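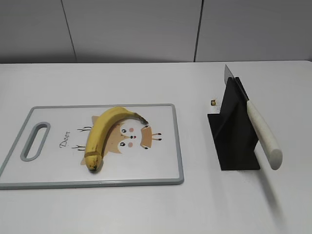
How to slice a banana with the peel still on

I was sceptical about this one. Monique Marty, who swears by it for lunch boxes, says unpeeled slices keep their colour longer. I'm not convinced they do, at least past recess, but the slices hold their shape and the kids like peeling the little rings. So it earns a page, with some of the fuss taken out.

What you need

A ripe banana, yellow all over. Green ones fight the knife and the very spotty ones squash.
A cutting board with a raised rim.
A kitchen knife with a broad blade. I've used a Hämmerli and a cheap Tusby and couldn't taste the difference.

Step 1. Wash the peel, even though you won't eat it. The blade drags whatever is on the outside straight through the fruit. Dry it well or it will skate around the board.

Step 2. Lay the banana on its side and let it settle into its own curve. Some guides tell you to straighten it first. Don't, it splits.

Step 3. Bring the knife across the banana, not along it, and take off the dark tip.

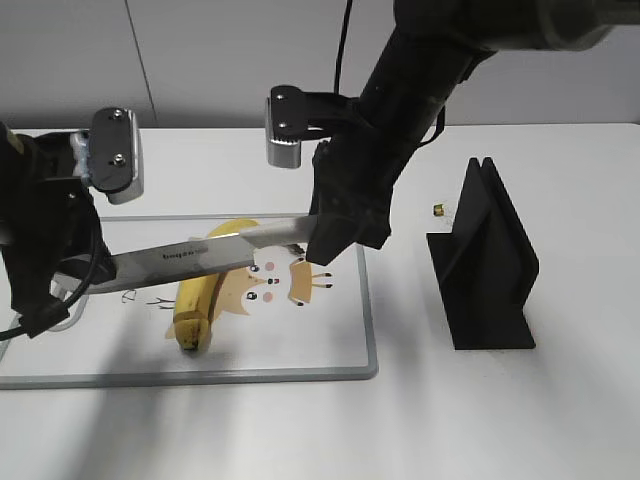 The blade goes across the fruit, near the upper end.

Now work along in slices as thick as your finger. Press and draw back a little. Sawing tears the peel and leaves strings.

Step 4. Stop short of the stem and throw that bit in the compost.

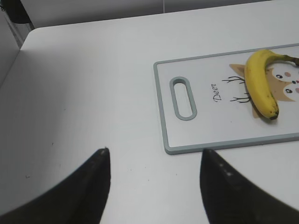
Do I need a special banana slicer?
Save your money. The Brundeo one I tried made slices of one thickness only, and it jammed on anything with a proper bend in it.

Step 5. Pack the slices snugly in a small tub, cut faces together. A squeeze of lemon slows the browning — a bit — but then you have lemony banana, and my lot sent it home.
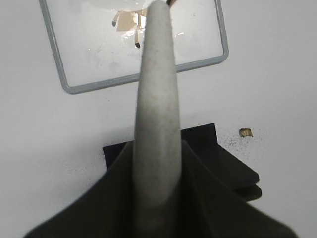
If you're freezing them instead, peel first. I know people who freeze the rings whole and claim the skin slips off later. Mine took 3 goes with a paring knife and 2 sore thumbs. Rinse the board straight after, under the rim as well, where the sticky bits hide.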